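Fivgate Releases Foam-Padded Finger Set for Two-Arm Bag Handling

Sastwood, November 2021. Fivgate today released the Kiren finger set, a pair of foam-faced gripper fingers for small two-arm workcells, together with the results of its bench comparison against the company's earlier bare plastic fingers.

The comparison used thin-film zip-top bags and play fruit. One arm holds the mouth of the bag while the other loads it from a basket. Both finger types ran on the same arms, with the same controller settings and the same grip force limit. Fivgate logged 3769 grasp attempts over 46 sessions. A grasp was scored as failed if the film left the fingers before the bag was released by command.

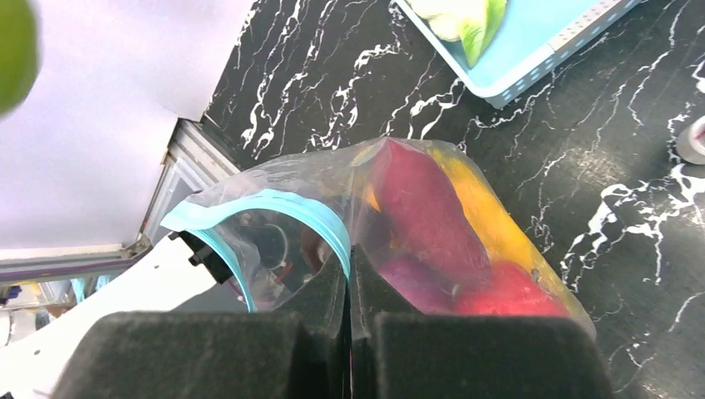
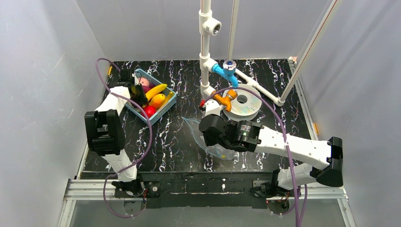
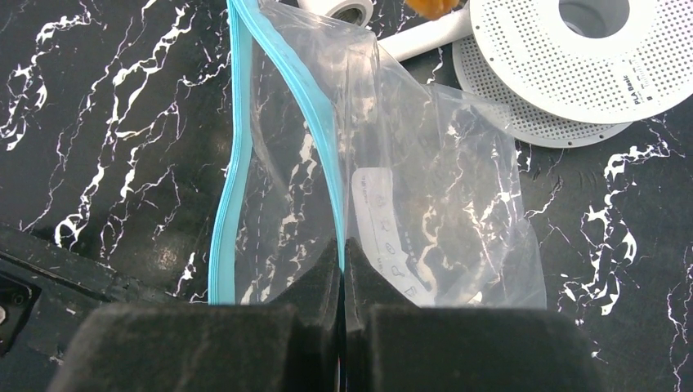
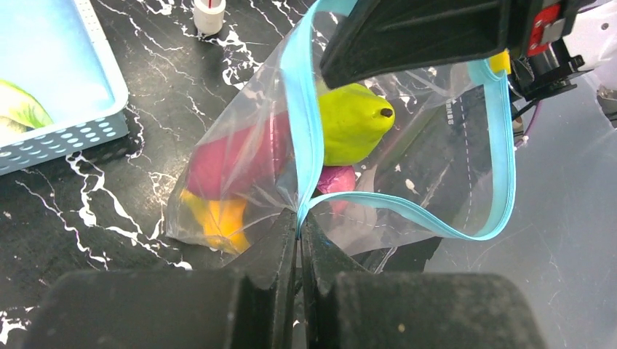

Clear zip-top bag and robot grippers on the marble-patterned work surface.

The padded fingers lost the film in 208 attempts. Most of these came at the zipper seal, where the strip is stiffer than the film next to it. Wrist camera position was not changed between finger types.

"The seal is the hard part of the bag to hold," said Vlasta Kratochvíl, test lead at Fivgate. "We set the pad height for that strip first and checked the plain film afterward."

The set mounts with the existing finger screws and needs no change to controller software. Pads are replaced in pairs. Orders ship from the Štefanec warehouse in lots of 2 sets.

The full test log is available on request.

Press contact: Vlasta Bartoš, Fivgate, Sastwood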